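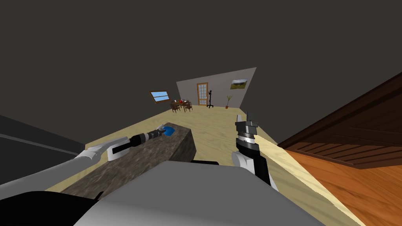

Frans Timmermans zufolge wird die Koordination zweier Arme in der Simulation meist unterschätzt: Die Bahnplanung je Arm sei gelöst, die zeitliche Kopplung beider Arme über den Oberkörper hingegen bleibe die häufigste Fehlerquelle. Auf diese Kopplung ist Odo ausgelegt, ein Softwarepaket zur Planung und Regelung zweiarmiger humanoider Roboter in simulierten Innenräumen. Es wird von der Firma Dierckx in Wiltum entwickelt und umfasst einen Aufgabenplaner, einen Bahnplaner, eine Ganzkörperregelung und ein Werkzeug zur Auswertung aufgezeichneter Läufe.

Geschichte

Odo ging aus dem internen Projekt Astness hervor, einem Bahnplaner für ortsfeste Einzelarme. Die Kinematikbibliothek wurde übernommen, der Planer selbst neu geschrieben. Version 1.0 erschien am 12.02.2021. Im September desselben Jahres folgte eine Überarbeitung der Kollisionsprüfung, mit der die bis dahin getrennten Modelle für Rumpf und Arme zusammengeführt wurden. Das Format der Szenenbeschreibung ist seitdem unverändert, ältere Szenen müssen jedoch einmalig konvertiert werden.

Aufbau

Die Software gliedert sich in vier Module, die über einen gemeinsamen Zustandsspeicher Daten austauschen. Der Aufgabenplaner zerlegt ein Ziel in Teilschritte wie Annähern, Greifen, Ausrichten und Ablegen und ordnet jedem Teilschritt einen Arm zu. Ein Arm ohne Zuordnung geht in eine Warteposition, die der Bahnplaner als Hindernis mitführt.

Der Bahnplaner arbeitet stichprobenbasiert im gemeinsamen Konfigurationsraum beider Arme. Pro Anfrage sind 300 Millisekunden Rechenzeit vorgesehen. Wird in dieser Zeit keine Lösung gefunden, plant das Modul die Arme nacheinander – mit längeren Bahnen und größerem Sicherheitsabstand. Die Ganzkörperregelung setzt die Bahnen in Gelenkmomente um und begrenzt dabei die Neigung des Rumpfes.

Wahrnehmung

Objektlagen können in Odo entweder direkt aus dem Simulator gelesen oder aus gerenderten Kamerabildern geschätzt werden. Die erste Betriebsart dient der Fehlersuche, die zweite der Bewertung vollständiger Systeme. Für die Schätzung werden Ansichten verschiedener Blickrichtungen zusammengeführt und in das Koordinatensystem des Rumpfes umgerechnet. Der Schätzer gibt neben der Lage eine Kovarianz aus, die der Bahnplaner bei der Wahl des Anfahrwegs berücksichtigt.

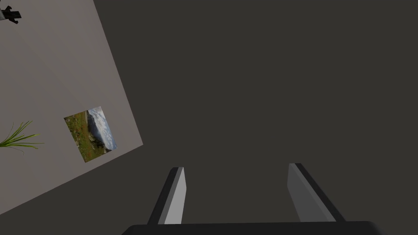
Die Lageschätzung liefert nur dann verwertbare Ergebnisse, wenn genügend Bildmerkmale vorhanden sind. Odo bewertet deshalb jede Ansicht vor der Verwendung mit einem Merkmalsindex. Große gleichförmige Flächen tragen dazu nichts bei. Steht der Greifer geöffnet vor einer einheitlich dunkelgrauen Fläche, bleiben als Anhaltspunkte allenfalls Elemente am Rand, etwa die scharfe Kante der schräg liegenden hellgrauen Wand oder das daran angebrachte Landschaftsbild. Unterschreitet der Index den Schwellenwert, wird die Ansicht verworfen und die Lage aus der Gelenkstellung fortgeschrieben. Der Schwellenwert ist in der Szenendatei hinterlegt und lässt sich während eines Laufs nicht ändern.

Werkzeuggebrauch

Ein gegriffenes Werkzeug wird dem kinematischen Modell als starrer Zusatzkörper angehängt. Als Bezugspunkt für die Planung gilt danach die Werkzeugspitze anstelle der Greifermitte. Bei langgestreckten Werkzeugen wirken sich kleine Winkelfehler im Griff entsprechend stark aus – die Bibliothek enthält daher für Bohrmaschinen ein eigenes Griffmodell mit getrennten Toleranzen für Gehäuse und Bohrer. Der zweite Arm kann während der Ausrichtung in einer aufrechten Warteposition verbleiben.
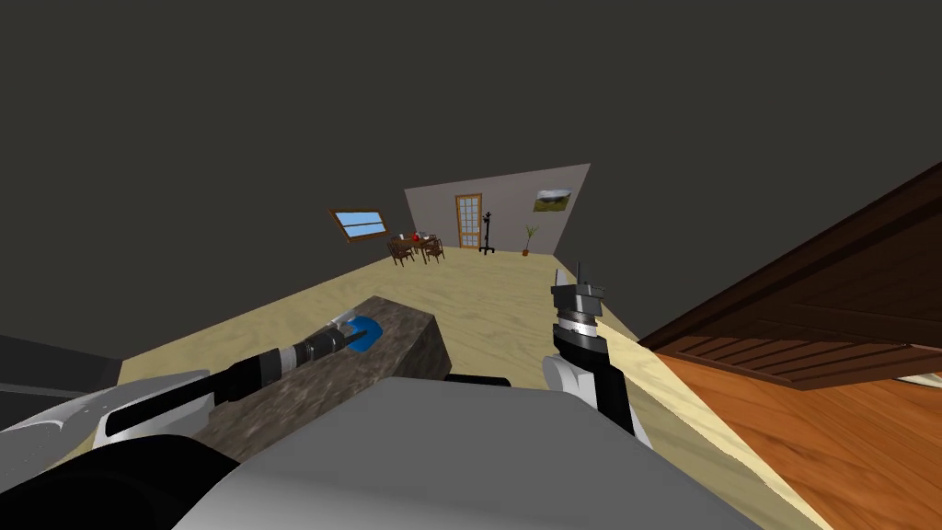
Auswertung

Läufe werden als Zeitreihen gespeichert und können mit dem Auswertungswerkzeug schrittweise wiedergegeben werden. Der mitgelieferte Testsatz umfasst 1268 Läufe in 51 Szenen. Erfasst werden Planungsdauer, kleinster Abstand zwischen den Armen und Abweichung der Werkzeugspitze von der Sollbahn.

Kritik

Nathalie Jacobs bemängelte, dass der Testsatz nachgiebige Kontakte ausklammere und die Ergebnisse sich daher kaum auf reale Werkstücke übertragen ließen. Die Entwickler verweisen auf die Schnittstelle für externe Kontaktmodelle, die in der Dokumentation als experimentell gekennzeichnet ist.

Siehe auch

Bahnplanung
Inverse Kinematik
Ganzkörperregelung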